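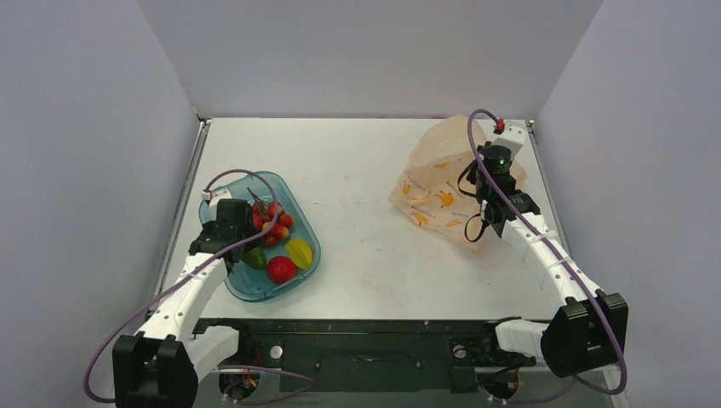 Lime, tomato, starfruit and cherries sharing a blue tray at Garnby.

I went to the Garnby open day for the free coffee and stayed for the fruit. The theme was groceries — getting them out, putting them away, the stuff I do badly at home every week. A sign at the door said 62 visitors had booked. I shared most of my visit with a man who wanted to know where the restrooms were.

Our guide, Salamatu Obi, has strong views on fruit. Tomatoes bruise if you look at them, she told us, and cherry stems catch on everything. Starfruit she simply dislikes. I had never given the tomato much thought, and I eat one most days.

The bins got their own talk. I now know that a flared rim is easier to grab, and that people will argue about this over lunch. The blue-green one was much nicer than anything in my kitchen.

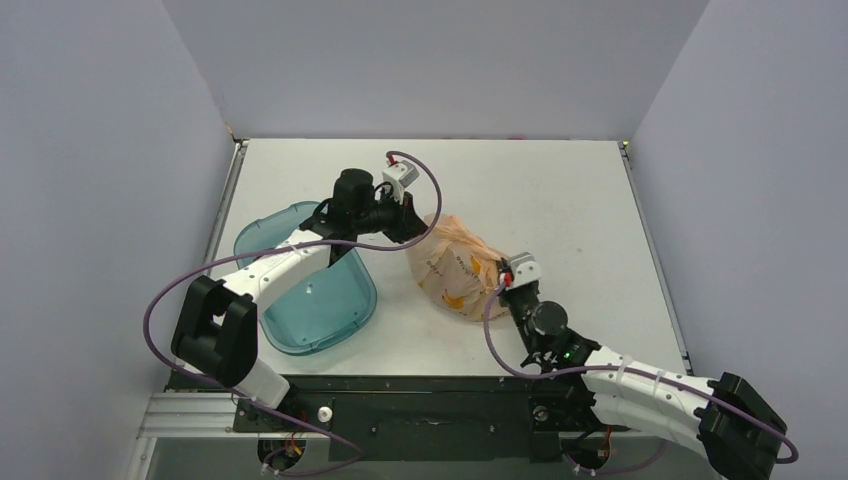

The bag problem

Then came shopping bags, which I figured would be the dull part. A thin plastic bag has no shape of its own, so wherever you pinch it, the rest wanders off to the sides. The peachy-orange one had a yellow splash printed on it and a line of black handwriting lost in the creases.

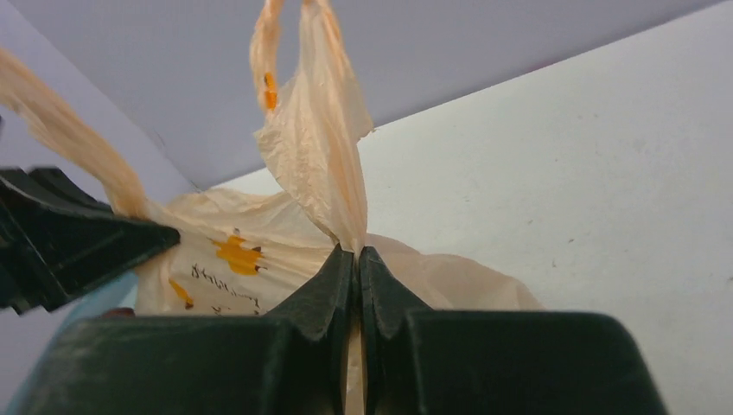 I have a drawer of these at home, all stuffed inside one another, and I asked Salamatu if there was a proper way to fold them. She said yes, and that it takes 3 minutes a bag. My drawer will stay as it is.

The coffee was fine. They plan another open day in June.

56 shares | 3 comments

Amarachi Okonkwo: Starfruit is good and I will not be taking questions.

binlady62: Did you find out where they got the blue-green bin?

Amarachi Okonkwo: Also, where WERE the restrooms?

Recent
A wet morning at the Nasution fair
Litico: the lunch was better than the tour
I got lost in the Bririx parking lot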